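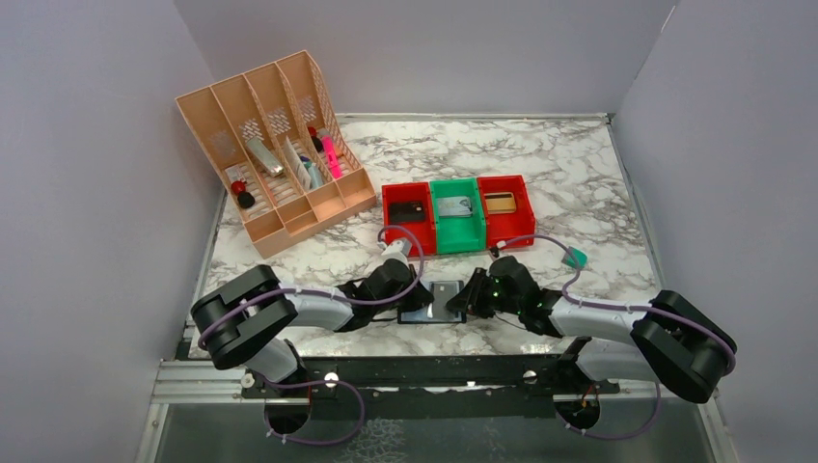 So did it stop or didn't it? Your last post said both, a reply asked me this morning.

Both is correct. The left arm stopped. The right arm kept going for 617 ms after the button was down. I'll go through it properly in this thread.

Background for people who don't follow the cell. We call it Penance. Two arms, one marble-pattern table, a row of bins in the middle, an organizer at the back left. The arms work with small flat things, cards and packets mostly, and some jobs need both arms on the same item.

The event was on Wed 19 June, run 1129, during a two-arm hold. Both grippers had the card. I hit the stop, as the left arm was coming down lower than it should have. That part was a plain calibration slip and I'm not going to spend posts on it.

Left arm stopped right away. Right arm finished the move it was in. It dragged the card out of the left fingers and swung a hand's width toward me before it held still.

I wasn't hurt. My hand was on the button, which is outside the reach of both arms. Ten seconds before that I'd been leaning over the rail picking a packet off the table, with the arms paused in software. So the position of my hand was luck.

After that I cut power at the wall, wrote down the time, and left everything where it was until the logs were copied. If you take one habit from this thread, take that one. Once you reset the controllers, half of what you want is gone.

What the logs said. The button is wired straight to the left controller. The right controller gets the stop as a message from the left one, over the same network cable that carries everything else.

I built it like that. The plan was to run a second pair of wires from the button to the right controller "when the connector comes in." The connector came in. It has been in a drawer since last August.

The message did get sent. The left controller logged it within a couple of cycles. The right one was busy with a batch of wrist camera frames and didn't read its queue until later. It saw the stop, obeyed it, and logged it as normal. From its side nothing had gone wrong.

That bothers me more than the delay does. There was no fault code on the right arm. If I hadn't been looking at it I would have read the log that night and seen two clean stops.

I went back through the old runs to see if it had happened before. It had, in run 416. Same pattern, shorter delay, and the right arm was hardly moving so it didn't show. My note for that run says "stop felt a bit soft." I wrote that and carried on working.

Somebody wanted to know if this is a Ladico problem. We use the Ladico bridge to pass messages between the two controllers. No, I don't think it is. It passes messages in the order they arrive and it did that. I was using it to carry a safety stop, and that was my choice.

A few people asked for the wiring. Old setup, in words:
Button to left controller, hardwired, drops motor power.
Left controller to right controller, network message.
Right controller decides to stop and holds position with the motors still powered.

The last line is a second problem I only saw while typing it up. Even when the stop worked, the right arm was never unpowered. It was holding position. I had been reaching in past a live arm every time.

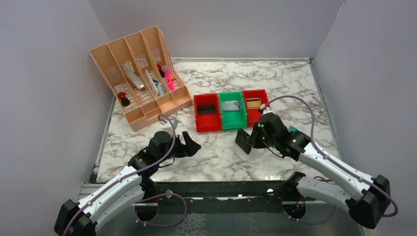 Why not set a shorter timeout on the right arm and move on, one reply says, that's a one-line change and you'd be running again tonight.

I tried it on the bench, with the arm on a stand and nothing near it. It helps most of the time. Then the camera traffic comes in heavy and the late read is back. A stop that works most of the time is what I had already.

I do want a timeout as well, for when the network cable comes out. It's a backup. It doesn't get to be the stop.

New setup. The button has 2 contact pairs. One goes to each arm's motor supply, through a safety relay from Engebretsen. Press it and both arms lose motor power, whatever the controllers happen to be doing. The controllers get told afterward so they can log it.

Losing motor power has its own catch. These arms have no brakes on the outer joints, so they sag. Slowly, but they sag, and whatever the gripper is over gets leaned on. I put a folded towel under each wrist for the tests. With the bins in place I expect to crack one sooner or later. I can live with a cracked bin.

The moment I care about is the one where the two arms are in different states. One gripper has an item up off the table and the other is open and empty beside it. If only one of them stops there, the other can drive straight into it. So the stop tests now include that position, as well as both grippers on one item and both arms parked.

Tests so far, new wiring: both parked, fine. Both on one card, fine, the card stayed in the grippers. One holding and one empty, fine, some sag. Camera traffic turned up as high as it goes, no change in stop time on either arm. Network cable pulled out first, same.

Not tested yet: stop with an arm reaching all the way back to the organizer. That's the longest reach and I expect the worst sag. It'll get done before anyone goes back to normal runs.

The cable loops came up too. Yes, they were checked. The purple runs along the arms are clipped and none of the clips had let go. A snag would have been a nicer answer, but the motor currents show no sign of one.

Other changes, smaller:
The pause in software is no longer a reason to reach in. Motor power off or hands out.
Any note that says a stop felt odd ends the session until it's looked at.
The right controller now writes a line when it reads a stop late, with how late.

The Drurnomari shop has a sister cell built off my drawings, so they had the same fault. I called them before I posted any of this. They've pulled the plug on theirs until the relay gets there - there's a wait on that part right now, so order it early if you're copying this.

The old drawing is still up in a couple of places and I can't take it down everywhere. If yours shows a single wire pair leaving the button, it's the old one. Please don't build from it.

Will post the full-reach test when it's done. Logs from 416 and 1129 go up with it, once I've stripped the camera files out.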